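Notes on redrawing the Kolleo board, a small thread. The rules are unchanged. Only the geometry moved.

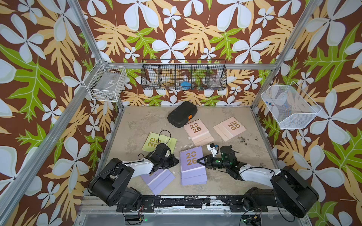 2/ The old layout used 70 squares in a spiral. Players at the far side read half the numbers upside down, and pieces on the inner turns got knocked when anyone reached across.

3/ Gopinath Annamalai suggested splitting the spiral into 3 loops that share a center. Path length stays at 70. Every loop can be reached without crossing another — that fixed most of the knocking.

4/ Side effect: the shared center became a choke point. In 14 test games at Skarkbridge, whoever held it on the second lap usually won. I added a bypass square on each loop.

5/ Piece diameter is down 2 mm so two can sit on one square. The dice tray moved off the board entirely.

6/ First run is 200 boards, cut at Purkovwood in December. The folding version has to wait for a better hinge — the current one leaves a ridge across the middle loop.

7/ Rules sheet goes up once the bypass wording is settled.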